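Progress report on the reading corner and book exchange, Skivov and Jastutitz
For the period ending in December
Prepared by Tshepo Pillay for the Modise Fund

Dear colleagues,

I send you the second report on the book exchange between our two towns. The first report was mostly about the rent and the shelves, so this time I write more about the books and the readers.

Books

At the end of the period we have 965 books in the catalog. Of these, 681 are in Skivov and the rest are in Jastutitz. The difference is bigger than we planned. The room in Jastutitz has a low ceiling and one wall with damp, and we did not want to put books there before the wall was treated. The owner has now painted it with a special paint and we wait for the result of the winter.

Children's books go out the most. After them come cookbooks and crime novels. The language courses with cassettes are almost never taken, and I propose to remove them from the catalog and give the shelf to comics, which are asked for every week.

We had a gift of 200 books from the closed school library in Jastutitz. Many have old stamps and some have writing of the pupils in them. We kept the ones with complete pages. The sorting is not finished, so these books are not yet in the number above.

Opening hours

Skivov is open in the afternoon on every working day. Jastutitz is open on Wednesday only, from three o'clock. In the autumn we tried also the morning there, but the bus from the upper part of the town arrives too late for it and the few visitors came all in the afternoon anyway.

Catalog

We moved the catalog from the paper cards to Jeltix. The work took longer than I wrote in the plan. The difficulty was with the authors' names, which were written on the cards in different ways, and one author had sometimes three entries. The Skivov part is now corrected. In the Jastutitz part I still find double entries and I correct them when a book comes back.

Money

The costs for transport are under the plan, the costs for heating are over it. I ask for your permission to move the remaining transport money to heating until the end of winter. The table with the receipts was sent separately to your office.
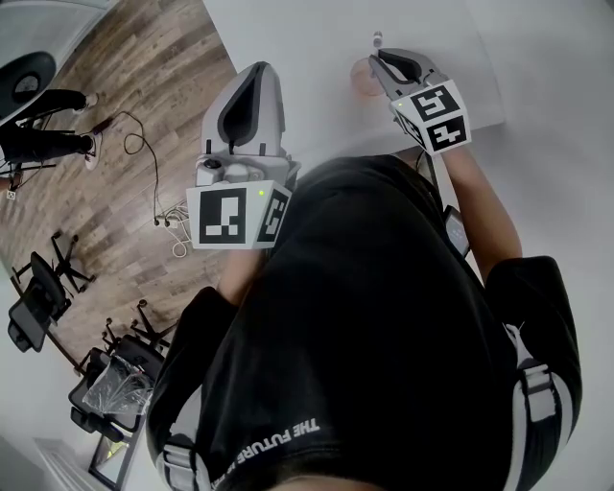

Can a reader borrow a book in one town and return it in the other?
Readers may return a book in either town, and it goes back to its own shelf with the next exchange box.

For the next period

The first task is to finish the sorting of the school books and put them in the catalog. We would like also to begin a reading hour for small children in Skivov, in the evening, when parents are back from work. For this we need a carpet and better light near the window. I will send the prices with the next report.

Two shelves in Jastutitz must be fixed to the wall, but this has to wait for the damp.

With kind regards,
Tshepo Pillay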